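3.2 What people mean by "the good chair"

We had not planned to write about armchairs. The study began as a survey of how households in two towns, Lornonden and Hirkau, divide up their seating between family, guests and things that are not people at all, such as coats. The interview guide gave the armchair one question out of forty. By the end of the first month it was taking up half of every recording, and Janevski had begun marking the margins of the transcripts with a small drawing of a chair to save time.

The pattern is easy to state. Of the 465 households that completed the full interview, most named one seat in the main room as better than the rest, and did so before being asked. The better seat was rarely the newest and hardly ever the most expensive. It was the one with a claim on it. Several people told us that anyone could sit there, and then listed the conditions. One man in Hirkau said his chair was open to all comers "except in the evening, and in the morning, and when the radio is on." We coded this as shared use, and then, after a long discussion, as something else.

Earlier writing on domestic seating tends to treat the claimed chair as a leftover from a time when the head of the house sat at the head of the table. Our transcripts give that reading little help. Claims were made by children, lodgers, grandmothers and, in a category we were slow to add to the coding sheet, cats. Claims by cats were the most widely respected. They were also the only ones that no respondent described as selfish.

What holds a claim in place seems to be repeated small use. People spoke of a cushion that had "learned" them, of an arm worn at the right spot, of knowing in the dark where the seat began. Upholstery matters here more than the literature on status would suggest. Hard chairs were swapped and moved with little comment, while padded ones built up histories (Figure 4). A respondent in Lornonden who had given away a dining set of six without a second thought needed two years and a house move to part with a single easy chair, and even then it went only as far as her sister's.

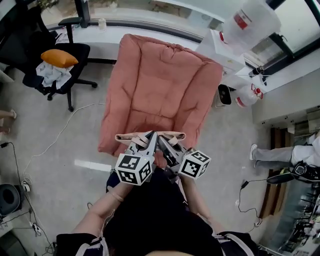

Figure 4. Padded armchair with quilted seat cushion. An office chair, upper left, holds a pillow and a cloth.

3.3 The chair that is not for sitting

If the good chair is the one people talk about freely, its opposite had to be coaxed out of them. Nearly every home had a seat that was in practice a shelf. Respondents called it the spare chair, the clothes chair or, in one case, Gary. It held items that were too clean to wash and too worn to put away, along with mail, blankets and the occasional tool. Asked when somebody had last sat on it, people laughed, and the transcripts record a good deal of this laughter without being able to do much with it.

Tomić's diary exercise was meant to bring some order to the matter. Households in the smaller of our two samples kept a log of every object put down on a chair over one week in December, with a line for when it was picked up again. The logs contained 822 entries for things put down. The column for things picked up was shorter, and in some logs it was blank - we take this to be a finding, though a reviewer of an earlier draft took it to be a flaw in the form. Both may be right.

Two points from the logs bear on the wider argument. First, the storage chair is stable over time in its role but not in its contents. The pile turns over slowly from the top, and the lower layers stay put long enough to be forgotten. Respondents were often surprised by what they logged, and one found a library book she had already paid for. Second, the storage chair is hardly ever the good chair. When a pile did start on the good chair it was cleared the same day, usually by the person with the claim and usually with some noise.

This suggests that the two roles depend on each other. A room with a strongly claimed seat needs somewhere else for the overflow to go, and the least loved chair gets the job. In homes with only one chair in the main room, the pile moved to the stairs, the bed or, in three unhappy cases, the stove.

3.4 Limits

The sample leans toward people willing to talk about furniture with strangers for up to 90 minutes, and we cannot say how they differ from everybody else, except that they offered us a great deal of cake. Both towns have older housing with small main rooms, and the results may not carry over to places where people own more space than they can fill. Hirkau also has a large secondhand furniture market, which probably makes it easier to get rid of a chair there than in Lornonden, where the usual method is to wait.

Our own coding is a further limit. Agreement between the two coders was good on claimed seats and poor on storage seats, mainly over the question of how many sweaters make a pile. Janevski held that one was enough. Tomić asked for three. The figures in this section use two, and neither coder is happy with it.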